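Chapter 6
Electricity in the Home

Learning Goals
After reading this chapter, you should be able to:
Explain the difference between power and energy.
Calculate the energy used by an appliance from its power and running time.
Describe how a heating element turns electrical energy into heat.
Read a household electric bill and check the total.

In July, Aitana Aguirre opened her electric bill and found that her household had used 360 kilowatt-hours over a billing period of 31 days. She knew that the charge was higher than the month before. She did not know which appliances were responsible, or what a kilowatt-hour was. Both questions can be answered with multiplication and a small amount of physics, and they are the subject of this chapter.

Power is the rate at which energy is transferred. It is measured in watts. A lamp rated at 10 watts transfers 10 joules of energy every second that it is switched on. The rating says nothing about how long the lamp is used. To find the energy, the power must be multiplied by the time. One kilowatt-hour is the energy transferred by a device of 1,000 watts running for one hour, and it is equal to 3,600,000 joules.

Students often confuse these two quantities, and everyday speech does not help. A "powerful" appliance may add very little to a bill if it runs for a few minutes a day. A refrigerator draws far less power than a hair dryer, but its compressor runs many times between morning and night — and the total for the month is usually larger.

Section 6.1 reviews current and voltage, which were introduced in Chapter 5. Section 6.2 deals with resistance and heating. When current passes through a wire with high resistance, the wire becomes hot. Designers of kettles, irons and toasters make use of this effect, while designers of power cables try to keep it small. Section 6.3 applies the same ideas to circuit breakers and safe wiring. The bill in the opening example is worked out in full in Section 6.4.

Before You Read
Make a list of the electrical appliances in your kitchen. Mark those whose main purpose is to produce heat. Keep the list for the exercise at the end of Section 6.2.

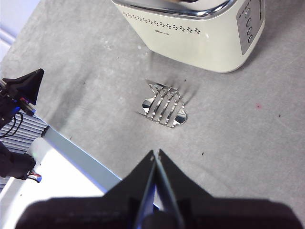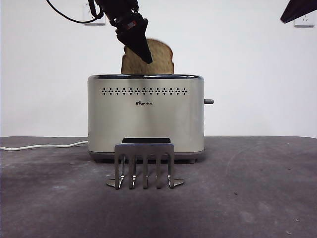
Figure 6.1 Two views of a countertop toaster, a common heating appliance.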